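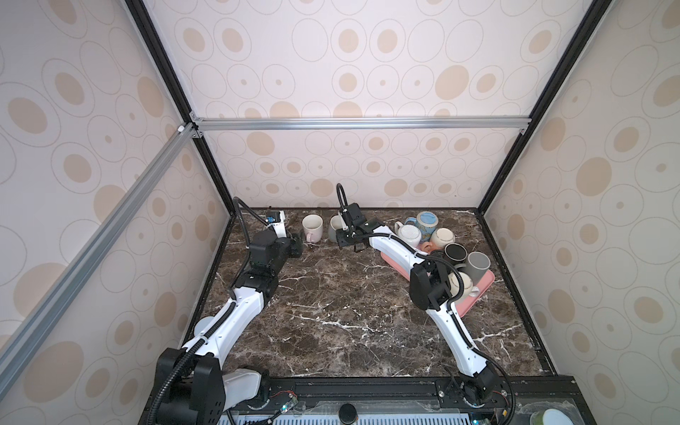 She had picked the tabletop for the veins. The man at Cundari said brown was going out and showed her a gray one for 100 less, but she had already put her hand on the dark slab and followed a white line with her finger to where it turned cream.

The wall covering was her sister's choice. Circles, rings, beige dots on pale pink. "It'll wear you out in a week," their mother said on the phone from Rinalen.

That was in July. By the first snow she no longer saw the circles, except at night when she couldn't sleep and came in with her tea. Then she picked a ring with no dot in it and looked for the next one like it — left, then up, then left again.

Her sister called at 2 one morning, also awake.

"Do you still like it?" she asked.

"I like the table," she said, and pulled up a chair.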